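Talterine cell – keeping the gripper alive
Speaker notes, Chia-jung Su, 2021-04-24

Start w/ the downtime story. Keep it short. Gretik job, 745 cycles in, left finger stops closing fully, we blame the software for 2 days. Loose pivot screw. Pause. Let them laugh.

Then the daily check. Arm up high, fingers open, power to the gripper off before hands go near it. Wiggle each finger at the joints – any click, stop and find it. Wipe the pads with a dry cloth, no solvent, it makes them slick. Look at the linkage cutouts for lint.
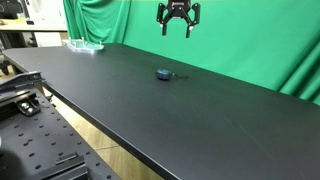
Pads get swapped at 3,000 cycles even if they look fine. Both sides, always. One new and one old pad = grip goes off center and you will chase it all afternoon (ask Chou). After a swap, re-zero the opening, then run the slow pick on something small and rounded before teh real parts.

Table. Black top shows scuffs, don't panic, scuffs are ok. Ridges are not. Run a fingernail over any new mark. Keep the cloth backdrop clear of the arm's path – check the folds after anybody moves it.

Cable slack – say this twice. Wrist all the way round by hand, both directions, watch the connector. Ukano replaced theirs after 108 days becuase it was zip tied too tight.

Log sheet: date, cycle count, initials, what you touched. "Fine" is not an entry.

If time: torque on the finger screws, why we mark them with paint pen. If no time skip to questions.

Contact: Chia-jung Su, Talterine | © 2021 Talterine | Back to top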